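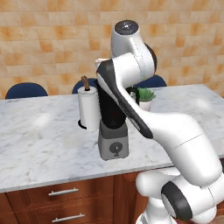

24 November 2021

Today I compared the two controllers in the simulated kitchen, and I am tired but content. Fulgencio wanted an answer before lunch. He got half of one.

The old controller is the Vodus one, which we have used since August. The new one comes from Llorente. I gave both of them the same arm, the same gripper and the same list of 62 reaches over the marble counter. The physics step I left at 1000 per second, as Marcelino Villalobos asked me, although my computer suffers from it.

Vodus is slow to settle. The wrist arrives, then it trembles a little, then it is quiet. I had become used to this and did not see it as a fault any more. With Llorente the wrist simply stops. But on 14 of the reaches it chose to swing the elbow very wide, and I do not like this with chairs behind the counter. Vodus did this on none of them.
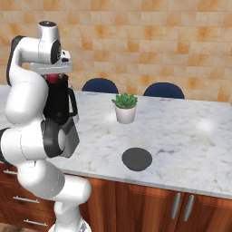
I also changed the angle of approach for the gripper. Before, I let it come from the side, and the finger pads went too near to the plant. Now it stays high until the last part and goes down straight. It costs up to 2 seconds more for each reach. Fulgencio says this is too much, and I say we can make it faster later. We did not agree, and he went to make tea.

In the afternoon I read the Llorente manual again, page by page. There is a setting for the preferred elbow position, written very small, in a chapter about calibration. Why do they put it there? I set it and repeated only the bad reaches. Most of them look better, but one is strange - the arm goes halfway, waits, and continues. I wrote it down for Marcelino with the log.

Tomorrow: the full list again with the new setting, and ask Stuslow if the license for the second gripper model has come. I must also remember to save the camera positions under a proper name. Today I lost the good one and had to find it again by hand.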